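Plumine Two-Finger Gripper Kit — Review
Posted Aug 22, 2023

I bought the Plumine kit to replace the gripper on a small arm I have been building in our shared workshop. The old one was a single moving jaw closing against a fixed one, and it pushed everything sideways before it got a grip. The Plumine moves both fingers, mounts with a standard bolt circle, and comes with a bracket for a small wrist camera. I paid $142 with shipping. The camera is extra, and I used one I already had.

Assembly took me one evening. The kit arrives as flat plates, a bag of hardware, the servo, and two finger pads. The instructions are 5 pages, printed too small, and step 7 has the spacers on the wrong side of the plate. If you follow it, the linkage binds about halfway through its travel. Flip them and it moves freely. Plumine has a corrected page on its site, but the box still had the old one.
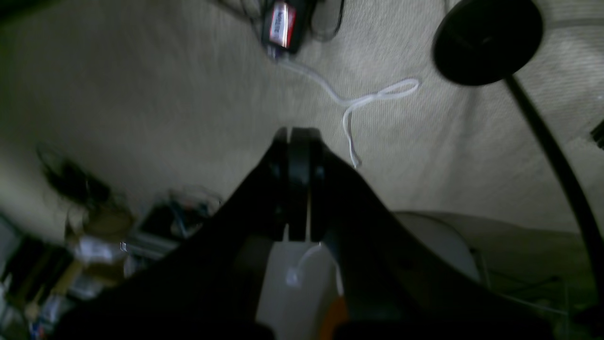
The bench I test on is covered with a cloth, and I would suggest the same to anyone starting out. A hard top punishes every mistake in your height settings. With cloth you get some give, and thin items like string and cable can be pinched from above without the pads scraping. I set my lowest height 3 mm above the bench top and worked down from there.

Thin things were what I cared about most, and the kit does well with them. The pads come together evenly along their length once you have adjusted the stop screw. Before that adjustment mine met at the top and stayed open at the bottom, and string slid right out. The manual gives the stop screw one sentence. It deserves a full page.

Clothing is harder. A folded T-shirt is fine if you come at an edge. A heavy sweatshirt left in a pile is another matter — the pads grab one fold, the rest drags, and the servo starts to complain. I ended up lowering the speed by half for anything made of thick fabric.

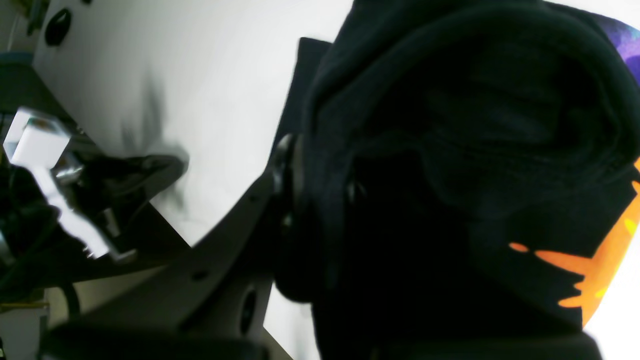

The gripper plate up against the black fabric.

Control is through a Prokopenko servo board, sold separately. The Plumine software supports it without any changes, and the open and close limits are saved on the board, so you do not have to set them again after a power cycle. I tried a cheaper Pomau board first. It ran the servo, but it lost the limits each time and the fingers would hit the stop hard on startup. Spend the extra money. 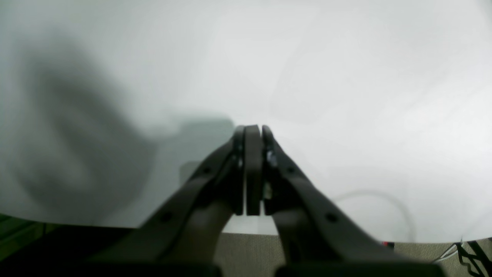
Calibration goes like this: close the gripper on nothing, save that position, open it all the way, save that one too. The software then asks for a holding force from 1 to 10. I use 3 for paper and cable and 7 for anything with some weight to it. At 10 the servo gets too warm to touch after a few minutes, and I would leave that setting alone.

Cable routing is the weak point. There are no clips on the plates, and the servo lead wants to sit right where the linkage closes. I used small zip ties and left a loop of slack at the wrist. A molded channel would have cost Plumine very little.

The camera bracket is solid but fixed at one angle. You get a good look at the fingertips and not much warning of what is coming in from the sides. I would have liked a second set of holes.

I have had it running most evenings this August. One screw backed out in the first week, I put thread locker on all of them, and nothing has moved since. The pads show light wear along the tips. Replacements are sold in pairs.

Would I buy it again? Yes, at this price. If you mostly pick up boxes and blocks, a simpler gripper will do the job for less. For string, cable and light cloth it is the best one I have used on this arm.

Four stars — one off for the manual and the cable routing.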